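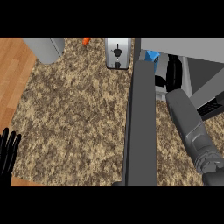 Figure 3. Countertop and wood floor, computer-rendered view.

4.2 Walking practice and daily chores

Participants were lay meditators who had completed at least one ten-day retreat at the Fornent center. Of the 808 people invited by mail in July, 692 returned the first questionnaire. Most sat once a day, in the early morning, and did their walking practice indoors.

We asked how often they noted bodily movement outside formal sessions. The question listed common chores such as sweeping, washing dishes and folding clothes. Respondents marked each chore on a five-point scale from "never" to "nearly always." Those who walked before sitting gave higher scores on every chore than those who only sat. The difference was largest for sweeping and smallest for folding clothes.

A smaller group of 62 respondents kept a written log for two weeks. They used short labels taken from the Chung manual, such as "lifting," "placing" and "turning." Many entries named the intention before the movement, as the manual instructs. Others named only the movement. We coded these separately, because teachers at the center treat the two as different stages of practice.

Log keepers also wrote down when they lost track of the labels. Conversation was the most frequent cause, followed by planning the next task. Physical discomfort was mentioned less than we had expected from the retreat interviews in Section 3. Several people stopped labeling once the movements felt clear and went back to it when attention drifted. The coding rules for these entries are given in Appendix B.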